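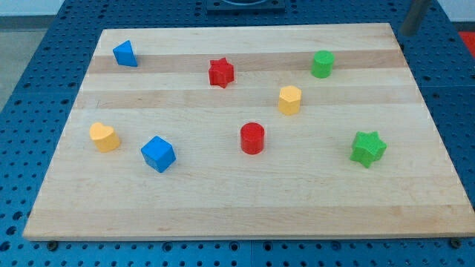
Progress reports

Home Projects Reports People Contact

Teaching by hand: second report to the Lirent fund
Prepared by Bezawit Berhe, with Obsa Seyoum and Visitación Carrasco
2018-06-13

We have had a very good spring! When we last wrote, in December, the arm could copy a single reach and not much else. Now we are well into the sorting task, and the whole team (me included) has become rather attached to eight wooden blocks on a maple board.

The task is the one we described in the proposal. A person shows the arm how to pick up a named block and bring it to the clear strip at the front of the board, either by holding the wrist and guiding it or by steering from the desk with the hand controller. The set gives us two blocks in each of four colours, so "the blue one" is never enough: it has to be the blue cube or the blue triangle. The same goes for shape with the stars, one red with five points and one green with six. Selamawit Gebretsadik chose the set for exactly this and we are very pleased with it.

So far we have recorded 535 demonstrations, of which 100 were guided by hand and the rest steered remotely. Hand guiding feels lovely and people pick it up within minutes, but their arms tend to get in the way of the overhead view. Steering is slower to learn. Obsa wrote a short practice drill, and new demonstrators now do 60 minutes of it before we keep anything they record.

The heart has been the hardest to teach. People grip it across the lobes, or from lobe to point, and the arm was learning a muddle of the two. We have agreed on one grip and are recording those runs again.

Spending is on plan, apart from the replacement controller from Berkeo, which came in slightly over. Sławomir Pietrzak has moved the difference out of travel.

Next steps:
- finish the new heart recordings
- add 3 demonstrators from the Admasu workshop, none of whom have used the arm before
- start trials with the blocks set closer together, so that the fingers have less room

Visitación is setting up a visit day and would be delighted to let you have a go at steering. Please send her any dates that suit.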